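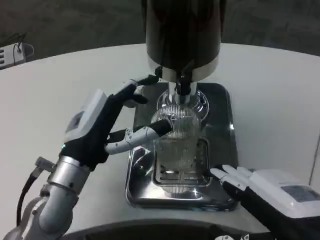
The Cup Under the Spout

Grinding at home used to be a chore. Now it's the part of the morning people guard

Six forty in the morning and Lempi Tuominen is not talking yet. She's weighing beans. Eighteen grams, then a squint at the scale, then one bean back in the bag.

"Don't write that down," she says.

Tuominen ran the coffee counter at Laitinen for 11 years before the shop moved across the river without her. These days she teaches a grinding class out of her own kitchen. Four stools, one window, no sign on the door. January is her busy month. People get a grinder over the holidays, use it twice, hate the coffee, call her.

What they mostly get wrong is the catching. Where the coffee goes after the burrs. Everybody shops for the top half of the machine — the burrs, the motor, the shiny hopper — and then lets the grounds land in whatever was on the drying rack.

Her answer is a plain glass with ribs down the side. Thick base, straight up and down. You can see how much is in it from across the room. You can see clumps. The ribs give you something to hold when your fingers are wet, and at that hour they are.

She has tried the alternatives. Plastic bins build up static and the fines climb the walls. Steel cups are fine, she says, but you're working blind. A paper filter folded into a mug, don't ask.

Then the tray. Hers is steel with a slotted grate, the sort of thing you'd put under an espresso machine, and she wont grind without one. Stray grounds drop through the slots. You lift the grate, tip the tray over the compost, done. Before the tray it was a damp cloth and a bad mood, every single day.

Polished steel shows everything, of course. Fingerprints, water spots, yesterday. Brushed is easier to live with. She knows this and bought polished anyway.

Her first home grinder was a Casine, secondhand, 90 dollars from a man in a parking lot. Loud enough that the dog left the room. It threw coffee sideways. She kept it for years and still has the knob in a drawer. Now there's a Trorkard on the counter for class and a hand mill, a Flusau, for trips and power cuts. She won't say which is best. Pushed, she says the one you'll clean.

About cleaning. Beans are oily, dark roasts more so, and the oil goes rancid in the hopper while you're not looking. Glossy black hoppers are the worst for hiding it. Run a finger around the inside. If it comes out slick, unplug the thing, empty it, wipe with a dry cloth, then a barely damp one, then dry again. Brush out the spout. No soap in the burrs, no water in the burrs, she says this three times in a two-hour class.

Also don't store beans up there. Put in what you need. A full hopper looks great and goes stale by the weekend.

She keeps a notebook. The count of cups ground for students was at 973 the morning I visited and she wanted it noted she'd be having cake at 1,000. Carrot, probably. The entries are short. "Too fine." "Too fine." "Better." One just says "spout!!" and she couldn't remember why.

By seven fifteen the first two students are in, coats still on. One has brought her own glass, a tall skinny thing with a flared lip, and Tuominen holds it up under the spout and makes a face. Too tall. It has to be slid in tilted and it comes out tilted, and then your on the floor with a brush. Measure the gap first, she tells them. Leave room for two fingers.

They grind. It takes under half a minute. She taps the side of the glass twice with a knuckle, the heap settles flat, and she passes it down the counter for everyone to smell before any water goes near it. The kettle's already on. Somebody finally takes off a coat.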